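The Tratley Open Bin, and why I keep buying more of them

Posted by Braulio Cortés in June

I have a soft spot for plain plastic bins. I know, I know. But I've been selling (and using, and stacking, and stepping on) storage stuff long enough to have favorites, and the Tratley open bin is the one I reach for on a Friday when the whole week has piled up on the table and I want it gone before dinner!

It's a simple rectangular bin with no lid and no handles to snap off. I like that. You drop things in, you fish things out, and when you have a kid in the house who will never in his life put a lid back on anything, you stop missing the lid pretty fast. We carry it in 4 colors right now: salmon pink, clear, gray and a dark blue that sells out every time school starts. The clear one is the one most of you order, and I get it, you can see what's in there from across the room. My own pick is the pink. It's cheerful, and everyone at my house knows that pink means "this goes back to the kitchen."

My routine is about as basic as it gets. I put down brown paper first (we sell it by the roll, Kumex makes it, 45 feet and it lasts me ages), then a bin at each end of the table, and whatever needs sorting goes in between. Cups to one side, cloths to the other. Paper is nice because you can wipe down a grubby bin on it and then just ball the whole sheet up when you're done.
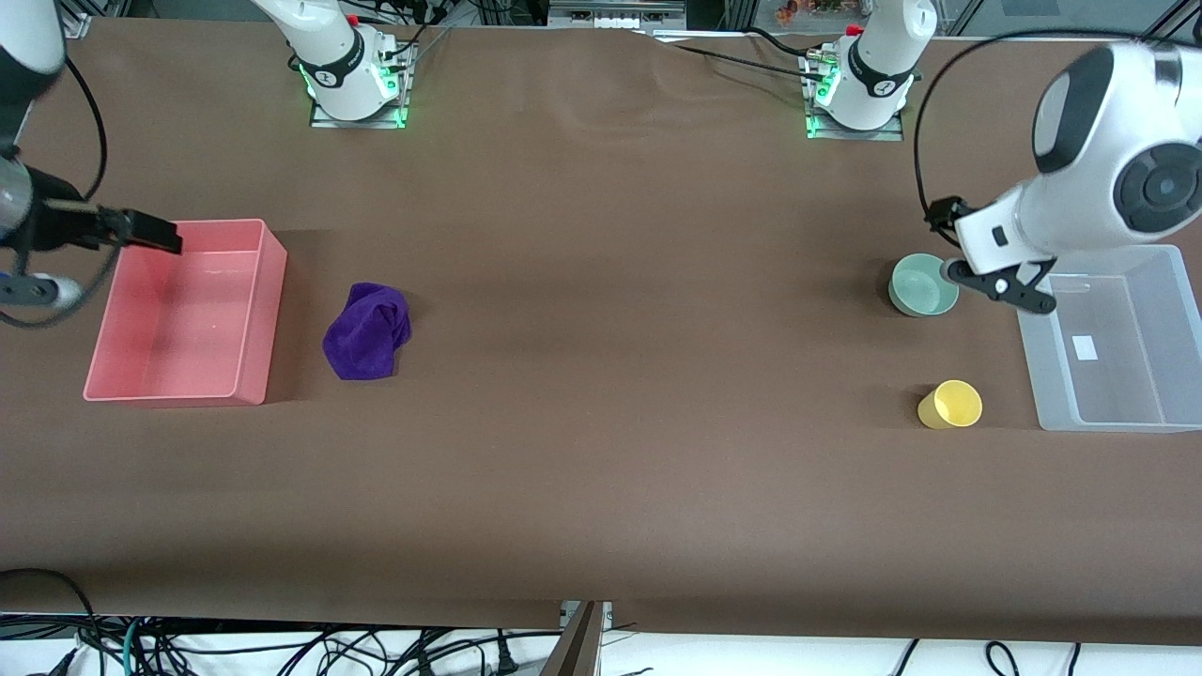 Pink bin and clear bin on brown paper, with two cups and a purple microfiber cloth outside the bins.

The cloth is worth a word too. Microfiber is what I use on these bins, always. A scratchy sponge will dull the inside of the clear one and you'll be annoyed at yourself every time the sun comes in. A little dish soap, warm water, wipe, done. If you've got sticky label gunk, rub in some cooking oil, leave it while you have a coffee, then wash as usual.

About labels, while I'm on it: on a clear bin I stick mine on the inside wall. They don't get rubbed off when you slide the bin along a shelf, and I think it looks neater. Keep it small and plain.

For cups, I've gone over to plastic for everyday and I'm not going back. Stutside does a nice range in soft colors, and they're light enough that a whole bin of them is no trouble to lift. Yes, they tip over if you look at them funny. I live with it.

Ordering: the bin is item 674 in all colors, just tell us which one you want in the notes. Sets of 3 can be mixed. If you want the paper as well, add it to the same order and it ships in one box. Not sure on size? Measure your shelf, front to back, and drop me a line before you buy. I'd much rather answer an email than pay for a return.

Comments

Ekrem Türkmen: Bought the mixed set for our craft corner. Used to have the Tuncer ones with the lids and the lids are all missing now, so this suits us fine.

shelfie_mom: Will the pink come in a deeper size? Please say yes!

Braulio Cortés: I've asked! No answer yet, but I'll post it on this page when I hear.

P. in the garage: Oil trick worked on a label that had been on there for years. Thanks.

Contact us | Copyright, all rights reserved | Back to top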